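Ticket 711 – play food set, sorting table, bags keep sliding
Status: open, waiting on parts
Location: Brumura, back playroom
Logged by: Kimie Sakai

8:40 am
Sorting table is a mess again. Play food goes from the dish into the bin bags after snack shop, keep in one, toss/wash in the other. Bags won't stay open. Lip folds back in, whole thing slumps, kid drops a cookie and it goes on the floor.

Tried so far:
Bigger bags. Worse. Way too much plastic on the table.
Tape on the rim. Held for one round then peeled.
Smaller fold at the top. No change that I could tell.

9:15 am
Reply from Erdem supply desk: are you using the liners with the Cokitov tubs or on their own? Liners aren't meant to stand up by themselves. Please confirm what's under them.

9:20 am
On their own mostly. We had 2 tubs, one cracked in September and never got replaced. Will put the good one under the right bag and see. Left bag stays as is so there's something to compare to.

Also the table top is slick. White laminate, everything skates. Putting the brown mat back down, it was rolled up behind the shelf.

10:05 am
Mat down, helps a lot. Dish doesn't spin anymore when you pick from it. Started moving food over, right bag first. Checked it part way thru.
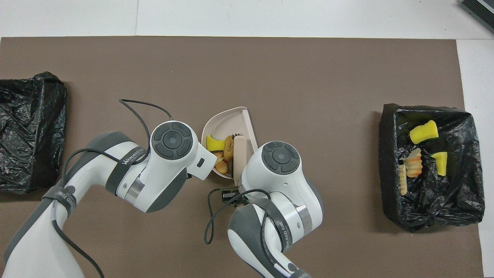 Sorting table with mat down. Pink dish in the middle, right bag with four pieces in it, left bag with none showing.

Right side is what we want. Rim folded over the edges, mouth wide open, pieces lie on the bottom where you can see them. The cake-looking slice and the long crinkle one used to vanish into the folds and somebody had to go fishing. Left one is still crumpled up, top folded down.

10:20 am
Second problem, should maybe be its own ticket but putting it here. Yellow fruit wedges with the green rind. Is that pineapple or melon? Card says "melon" goes to keep and "pineapple" goes to wash, and I've got staff sorting them both ways. There are wedges in the right bag and another one in the dish. Need one answer.

10:50 am
Erdem desk: card was written for the old Pronadum set. In the newer sets the wedge is listed only as "fruit wedge, yellow". Treat all of them the same. Please cross out both lines on the card.

10:55 am
Crossed out. All wedges to the right bag from now on. Wrote FRUIT, YELLOW on the card in marker.

While I have you – what is the flat beige rectangle? Bread? Wafer? Been calling it bread. Not on the card at all.

11:10 am
Erdem desk: can't say without the part number, is there one on the back?

11:12 am
No number. Bread it is.

1:30 pm
Afternoon round. Mat still flat, no curl at the corners. Right bag fine the whole time. Left bag tipped when it got its first few pieces, same as before. So it's the tub, pretty sure. Not the bag size, not the tape, not the fold.

Things to leave alone for now:
Keep dish in the center, straight edge to the right. People reach across less.
Don't go back to the big bags. We have a box of 100 of the current ones anyway.
Fried chicken pieces (or bread, whatever they are) go last, they pile up in one corner of the dish and knock the cookie over if you start with them.

1:45 pm
Requesting one Cokitov tub, rectangular, same size as the good one. If they only ship in a case of 6 then fine, send the case, the paint area can use the rest. Charge to playroom not to kitchen – last time it went on the kitchen account and took forever to sort out.

2:20 pm
Erdem desk: singles are out of stock. Case ordered. Is a shoe box an option until it arrives? Liner should fit over it.

2:25 pm
Will look for one. Has to be stiff, the last cardbord one we tried bowed in at the sides.

3:05 pm
Found a box, bit short but the rim folds over ok. Needs a full round before I say anything. Mat stays down overnight, pls tell the evening people not to roll it up again.

Leaving open til the case shows up.

KS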